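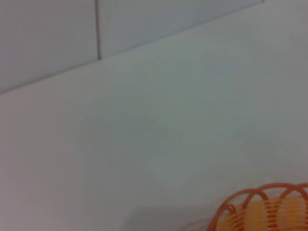

August, 6:40 am, break room. Coffee machine broken again so tea.

Second week with the arm on the packing line. Bent Bisgaard calls it "the new hire" and wants us all to laugh. It did 622 pieces on the early shift yesterday, they put the number up on the screen by the door. Didn't put ours up. Birthe said well, good, then it can do the Pluvetham order too and I can sit down. She won't sit down. She walks back and forth behind it with her arms folded, like a driving instructor.

What's changed, before I forget. I don't lift anymore. My shoulder noticed by day 5, slept right through on the left side. But I also don't talk. Used to stand across from Fredy all shift and we'd get through his whole family, his car, whatever. Now he's moved down to returns and I'm on a stool watching a screen and pressing OK when it stops to ask. It asks a lot. Baskets mostly. Anything with holes in it, it slows right down and sort of hovers there thinking. Yesterday I reached in to turn one around and everything stopped and the light came on and Vilhjálmur came jogging over from maintenence. Not allowed to reach in. I know. Twelve years of hands, they just go.

Meeting at 2 with Heiðrún. She's from Gitelari, does the training, nice, talks fast. Says the stool job is going to be called "cell operator" and there's a course for it and a bit more money. How much more she couldn't say. Fredy asked how many operators per shift and she looked at Bent and Bent looked at his phone. So.

Signed up anyway. Fredy hasn't. Told him he should, he said he'd rather drive for Ingvarsson, his cousin's there. Maybe he means it. I'd miss him, already do a bit and he's only 100 feet away.

Ask Heiðrún - is the course on paid hours?? Get it in writing. Also ask if we can have the radio back on, they turned it off for the install and noone's put it back.

Bell. Tea still too hot. Going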